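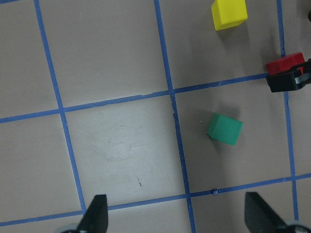 Green, yellow and red blocks on the taped grid, seen from the wrist.

Looking After a Two-Arm Table: Paper, Tape, Cables and Fingers

Updated April 15, 2019

These are the notes we keep at the Tomthorpe shop for the pick-and-place table. The table takes two arms, a paper cover, a grid of blue painter's tape and a handful of colored wooden blocks. Most of the trouble we get comes from the paper and the tape, so they get the most room.

Covering the table

Use brown kraft paper off a wide roll. One piece is best. If you have to join two, run the seam under a tape line. Cut the paper the night before and lay it flat with something heavy on the corners, or it will keep its curl and lift at the far edge.

Tape down the long sides first, then the short ones, pulling toward yourself with the flat of your hand. Faint creases don't matter. A bubble you can push down with a finger does matter, and you should peel back the nearest side and do it again.

Replace the paper when the shiny patches show up in the camera picture. Under a strong lamp a worn patch goes pale and the block finder starts to see things in it. Moving the lamp back a little will sometimes buy you another week.

Laying the grid

Mark both ends of every line in pencil before you open the tape. Lay all the lines in one direction, then all the lines in the other. Hold the roll low and let the tape come off without stretching it, or it will creep back and leave a wavy line. Slightly ragged edges are fine for our work. The squares are there so that people can put a block back where the sheet says, and the program never reads them.

Allow almost 30 minutes for a new grid the first time.

The crossings wear out first. A finger that comes down too low catches the top strip and tears it a bit more with each pass. When you see fraying:

Cut the bad piece out square with a fresh blade, going through the tape only.
Lift it with tweezers.
Put down a new piece that overlaps the old by about a thumb's width on each side.
Rub it down with the back of a spoon.
Pick up the scraps. A curl of tape left in a square will get pushed around with the blocks, and it sticks to fingertips.

If the same crossing frays twice in a month, leave the tape alone and check the table height in the program. Ours had crept down after a tool change in September and we patched tape for weeks before anybody looked.
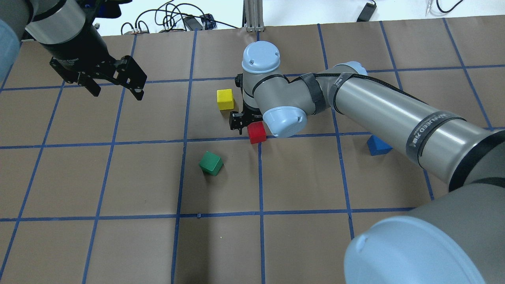
Aasen

Cables along the arm

The cable to the wrist runs on top of the tube and is held by wraps of black tape. Put the wraps on with the arm stretched out. Then bend the elbow by hand, as far as it goes each way, and look for a place where the cable pulls tight. There should be a soft loop at the elbow and another at the wrist. Don't wrap over a joint cap.

Friction tape holds better than the shiny kind and leaves less glue behind. Change any wrap that has begun to slide. To get old glue off the tube, use a rag with a little rubbing alcohol on it, and don't pour anything near a joint.

Power adapters and spare leads belong behind the table, away from where people stand. We haven't managed to keep them tidy. At minimum, put a paper label on each plug, at the plug end, with the name of the arm it feeds. We call ours Tresness and Jullimside, after the two roads outside, and writing the names on the plugs ended the pulling of wrong ones.

Both arms at once

Park one arm before you reach in to work on the other. Parked means clear of the grid, stopped, and with the stop button where you can touch it. Wipe the joint caps while you are there. A dry cloth is enough.

When you check a new program with both arms switched on, run it at 7 percent speed with no blocks out, and watch the elbows. People watch the grippers, and the elbows are what meet in the middle.

Fingers and blocks

Open the gripper all the way and look at the inside faces of both fingers. Wipe them with a damp cloth and let them dry. If one face is more polished than the other, the grip is off center, and the block will twist as the fingers close.

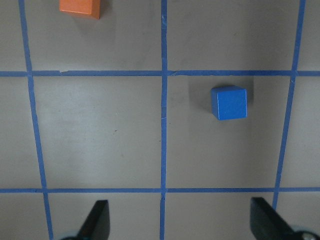

To check for that, set a cube square to the tape lines, bring the open fingers down on either side of it and close them slowly. The cube should stay where it is until both fingers touch. If it slides first, shift the grip point toward the finger that touched early and try again. We do 16 closes, turning the cube a quarter each time, and write down any that slid.

Sand the blocks lightly if the corners splinter. Fine paper, a few strokes, then wipe off the dust. Repaint a whole face at a time, in matte paint, and give it overnight. A touched-up spot dries to a different shade and the color check will find it.

Keep the spare blocks in a lidded tin with the tweezers, the spoon and one unopened roll of tape.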